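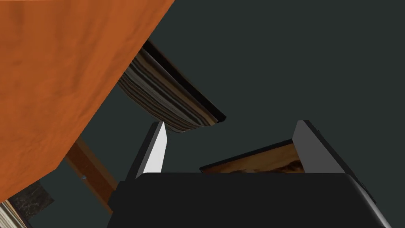

Planning the Automation Purchase: A Conversation with the Equipment Planning Lead at Lenport

2024-05-28

Lenport, a contract furniture assembler and refurbisher, will decide in August whether to add robot arms to two of its finishing and handling lines. The company's equipment planning lead, who prepares the capital request each year, agreed to discuss how the request was put together. At the interviewee's preference, the conversation is reported by role only.

The work began with a different question from the one the company is now asking. "The original request was for one arm, one gripper and an installation fee," the planning lead said. "It fit on a single page. When we went through it line by line, we found that the page covered the purchase and left out most of the ownership."

The revised request runs to 13 lines. It includes floor preparation, guarding, electrical work, spare fingers for the grippers, operator training, an annual service visit and a reserve for changes to the tooling. The arm is still the largest single item, but it no longer makes up most of the total.

Asked which line had been hardest to estimate, the planning lead named the grippers. Lenport handles tabletops, legs, shelves and framed panels, and the pieces vary in thickness and finish. "A two-finger gripper is a reasonable starting point for legs and rails. For a wide top it may not be the right tool at all. You can spend a long time choosing an arm and then discover that the part of the budget that needed the attention was the last few inches."

For this reason the company now works in simulation before it asks for a quotation. A small budget was approved last year for software and for one engineer's time. The engineer builds a simplified room with furniture in it, places a model of the gripper among the pieces, and looks at the approach from the gripper's own point of view. The project is known internally as Devumus.

"I was skeptical of paying for pictures of furniture," the planning lead said. "What persuaded me was the question of clearance. From the wrist, looking up past the two fingers, a tabletop fills a great deal of the view and a leg comes in at an angle. A person standing beside the line does not see that. We had been drawing our layouts from above, and from above everything appears to have room around it."

The simulated work has already changed one part of the request. An early layout called for the arm to reach beneath a table and take hold of the leg from below. After several trial approaches in the model, the team moved the arm's base and asked for a longer reach. The longer arm costs more, but the planning lead considers the difference modest compared with moving a bolted base after installation.

There are limits to the method, and the request states them. Simulated surfaces do not scratch, and simulated parts do not arrive slightly out of square. "We do not use the model to promise a cycle time," the planning lead said. "We use it to decide which questions to put to the supplier. If a supplier answers with a cycle time before seeing our parts, that tells us something as well."

Lenport invited proposals from several integrators and is continuing talks with one of them, Uvik. The terms under discussion divide the work into 2 stages. The first is a paid trial at the integrator's own site, using parts that Lenport will ship. The second, which covers delivery and installation, begins only if the trial meets written acceptance terms. The planning lead described the paid trial as the item that drew the most questions from the finance office.

"They asked why we would pay for something that might end in our buying nothing. My answer was that a trial has a known price. A machine that sits under a cover has a price too, and it is larger, and it comes back every year in the depreciation schedule."

On operating life, the request assumes that each arm will be in service for 10 years. It also assumes 4000 hours of use a year, a figure that reflects two shifts. The planning lead said that both assumptions were open to challenge and that the request shows the result if the second shift is not filled. In that case the payback period becomes considerably longer, and one of the two lines would probably be deferred.

Staffing was discussed at some length. The proposal does not remove positions from either line. Existing assemblers would be trained to load fixtures, change gripper fingers and recover the arm after a stop. "The training line is the first one people try to cut," the planning lead said. "I would sooner give up the second arm. If only one person on a shift can restart the cell, then the cell runs when that person is at work."

The planning lead was also asked about timing. Delivery estimates have shifted more than once during the discussions, and the company does not want installation to fall during its busiest shipping period. The shift calendar adds a further consideration. A number of employees observe Ramadan, and start times are adjusted for them during that month. Training sessions will be scheduled outside it so that nobody has to choose between the adjusted hours and the course.

As for advice to other firms of similar size, the planning lead offered a few practical points. Quotations should be requested with tooling priced separately. Service terms should name a response time. The buyer should keep its own copy of the robot programs and of any simulation files it has paid for — a point that Lenport missed on an earlier purchase of conveyor equipment and had to negotiate afterward.

The request goes forward with the paid trial listed as a separate decision, so that it may be approved even if the purchase is postponed. The parts to be shipped to Uvik have been selected and include several that the line supervisors consider difficult. "We chose them on purpose," the planning lead said. "The easy ones we can already do by hand."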